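Equipment Notes: Planning the Second Arm Station

The automation group at Sestside has been asked to put forward a budget for a second arm station before the January planning round. The present station handles packaged snack goods and small desk items on an ordinary table in the shared office. The notes below set out what the first station cost us in money and in hours, what we would buy again, and what we would leave off the order. Figures are in dollars and exclude shipping unless stated.

The request is limited to one station. A request for floor space will go in separately.

What the work requires

The task set is picking, placing and repacking retail goods: boxed cookies, wrapped packs and stand-up pouches, mixed with cups, drawers and open cartons. The goods are light. None of the items used to date comes near the payload limit of the arm, and payload should carry little weight in the selection. Reach and gripper opening matter more. A carton lying on its long side needs a wider opening than the same carton standing up, and the quotes should be read with the widest case in mind.

Pouches are the harder class. The film gives under the fingers, the contents shift, and the top seal folds over if the grip is placed too high. Boxes with opened tops are next in difficulty. Any gripper under consideration should be tried on both before a purchase order is raised.
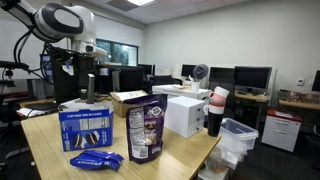 Arm and controller

Two suppliers responded to the inquiry, Histemow and Goh. Both offered an arm of suitable reach with a controller and a one-year warranty. The Histemow quote includes the mounting plate and the first calibration visit. The Goh quote is lower on the arm itself but lists the plate, the cable set and the visit as separate lines. Once those lines are added, the gap between the two is small enough that service terms should decide.

Points to settle with either supplier before signing:

Response time for a failed joint, stated in working days and not as a target.
Whether a loan arm is supplied during repair, and who pays the freight.
Whether the controller software is licensed per arm or per site.
The length of time spare cables will be stocked after the model is withdrawn.

The last point comes from experience. The first station lost most of a month to one damaged cable that was no longer held in the regional warehouse. The part was cheap. The lost time was charged to the project in full.

Gripper

The gripper should be quoted on its own line, even where the supplier prefers to bundle it. Fingertips wear and are a running cost. We allow $360 a year for fingertip pads at the present rate of use, and a second station on the same schedule would need the same amount again. Pads from Zestum have been accepted as an equivalent part and can be ordered without a new approval.

A spare gripper is recommended. It can serve both stations if the flanges match, which is an argument for keeping to one flange pattern across the two arms. Adapter plates exist, but each one adds length at the wrist and calls for a fresh calibration of the tool point.
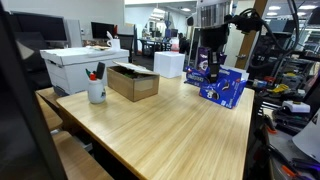

Calibration time is the item most often missed in these requests. Supplier literature gives the time for a trained engineer working on a clear bench. Our own logs show a longer figure once the table has been reset, the safety check has been signed and the test picks have been repeated. Plan for half a working day after any change at the wrist, and a full day after the arm has been taken off its mount.

Requests should also carry a line for staff training. Two operators per station is the minimum that allows for leave. Magdalini Chatzigeorgiou runs the operator course and has asked that new starters be booked onto it before the equipment arrives, as the course uses the existing station and takes it out of service while it runs.

Table and mounting

The arm does not need a costly bench. It needs a stiff one. An office table is adequate for light goods at moderate speed, provided the arm is carried on its own frame and the table carries only the work. Where the arm is bolted to the tabletop, movement of the top shows up as error at the fingertips, and operators then spend hours adjusting settings that are not at fault.

The mounting frame for the second station is budgeted at $900, cut and assembled. Leveling feet are included. Floor anchors are not, and the building office has to approve any drilling. Approval for the first station took longer than delivery of the arm, so the form should be submitted as soon as a position has been chosen.

Table height should be fixed at the time of order. A change in height after calibration means repeating the calibration. Light-colored tops have been easier to work with than dark ones for the packaging colors in the current set, and a matte finish is preferred to avoid glare from ceiling lights.

Cameras, screens and cables

Allow for one camera at the wrist and at least one fixed view of the work area. The fixed camera can be a modest model. Its mount should not be modest: a bracket that drifts by a few millimeters will spoil a week of recordings before the drift is noticed. Brackets should be metal, with a locking screw.

Cable runs are to be measured with the arm at full stretch and then given extra length for the loops. Short cables were the most common reason for stopped sessions in the first quarter of operation. Strain relief at the wrist and at the base is a small cost and should be in the original order.

A status screen near the operator is useful and should be placed where it can be read without reaching past the arm. An existing monitor from stores can be used for this. No new purchase is proposed.

Consumables and test goods

Test goods have been treated as petty cash up to now. This should stop. Boxes crush, pouches tear and printed film scuffs, and a worn package no longer behaves like the one on a store shelf. Replacement goods for the two stations together are estimated at around $1000 a year. Goods should be bought in small lots from ordinary stores, so that the set follows current packaging.

Household and office items last much longer. Cups, small drawer units and storage bins can be kept until they break. Each item should be entered on the goods list with its size and weight, and anything replaced by a different model should be given a new entry.
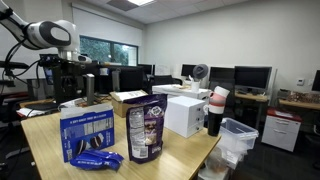 Table set with boxed and bagged goods, cups and a drawer unit; arm at left.

Food products used as test goods are not to be eaten, whether opened or sealed. Opened packs are discarded under the normal schedule and logged by the operator.

Storage is short. The second station will need shelf space for goods within a few steps of the table, and a closed cabinet for the spare gripper, pads and calibration target. A used cabinet is acceptable. The calibration target must be stored flat.

Lease or purchase

Goh has offered a lease on the arm and controller over 2 years, with an option to buy at the end. The monthly cost is attractive in the first budget year. Over the full term the lease costs more than purchase, and the agreement requires the arm to be returned in original condition, which may exclude the frame mount described above. Histemow does not lease.

Our recommendation is to purchase the arm, controller and gripper, and to hold the service contract as a yearly item that can be renewed or dropped. If capital funds are not available, the lease should be taken only with written consent to the mounting method.

Submitting comments

Comments on this draft should reach the automation group by July 18, 2026. Groups that expect to share the second station should state the hours needed, the type of goods, and whether their work calls for a different gripper. Requests for shared time received after that date will be held for the following round.

The line-by-line quote comparison is kept in the group folder under Equipment, Second Station. Prices in it are valid for the period shown on each quote, and the Goh quote expires first.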